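Lecture 7: Paging in mobile networks
Oct 4, 2000

When a call comes in, the network must find the phone. It knows only the location area, so it sends a paging message in all cells of this area. In the Plovero network one area has 49 cells.

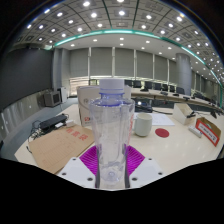
Clear bottle with white screw cap.

A big area means more paging, a small area means more location updates. Please remember both costs. In July the operator divided the Rotura area in 2, and paging load became lower, but the updates at the border grew to some 600 per hour.

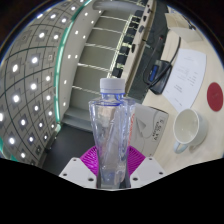

Augustina Kwofie asked whether a phone that is switched off is also paged. If it has sent the detach message, no. Otherwise yes, until the timer ends.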